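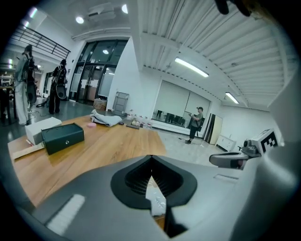
共享工作室桌面物品整理与装箱流程
课程项目报告(第二稿)
指导:Guido Marino 执笔:Toshio Hosoda
2024年2月8日

1 背景

Noltenberg 楼工作室由三门课程共用,桌面物品长期混放。纸盒、硬质收纳盒、瓶装耗材、布料和包装材料堆在同一张木桌上,换课时需逐件移走。本项目对桌面分区和装箱顺序作出规定,目标是缩短换课时的清场时间。

2 对象与范围

研究对象限于木桌台面及其上的物品。物品按外形和易损程度分为四类:
A类 有盖容器,如白色纸盒、带扣的深绿色盒子;
B类 立放的瓶装物,瓶身须有标签;
C类 软质物,如擦拭布、小袋;
D类 平板类,如托盘、纸板。
个人背包不放上桌面,不计入清单。地面线缆由设备组另行处理,本报告不讨论。

3 方法

台面沿长边划为近、中、远三区。A类放近区,盒体之间不得叠压;B类集中于远区边缘,标签朝外;D类托盘置于B类前方,兼作取用时的临时落点。C类折叠后放中区,揉成团的布不得与瓶装物相邻。

装箱采用 Turnar 周转箱,内长80厘米。顺序为D、A、B、C:平板垫底,盒子靠壁,瓶子立放于盒间空隙,最后以软质物填充。清单用 Prelus 表格登记,每件一行,共164行。

4 结果

采用新顺序后,单次清场平均用时18分钟。四月之前的旧记录没有区分取物和装箱两个阶段,因此不作前后对比。登记系统累计写入2,094条出入记录,缺项主要出现在C类,原因是布料没有固定编号。

5 问题

(1)深绿色盒子与纸盒并排时超出近区宽度,使用者习惯将一只搭在另一只前面,与第3节的规定冲突。可将近区加宽,或把纸盒改为竖放。
(2)胶带一类的小件没有归类,目前随手放在中区,拟增设E类。
(3)周转箱隔板由 Ondrejka 提供,卡槽偏紧,瓶子较多时需先插隔板再放瓶。

6 后续工作

修订分区尺寸,补充C类编号规则,并在台面边缘粘贴分区标线。修订后的清单模板见附录二。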